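The Slow Film That Fills the Hall in Hinberg

In April the small cinema Vimodow in Hinberg showed "Lonum" for the first time, and the 87 seats were sold before noon. It is a quiet film. A ferry pilot comes home to sell her mother's house, and for 124 minutes she mostly does not sell it.

The director, Dambrauskienė, worked before in radio, and one can hear this. Doors, kettles and steps on gravel tell more than the dialogue does. I found the middle part too long – the visit to the notary could be half as short – but the last conversation between the sisters stayed with me for many days.

The film returns to Vimodow this fall with English subtitles. 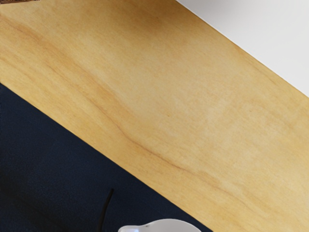
Vimodow Film Club, Magazine Team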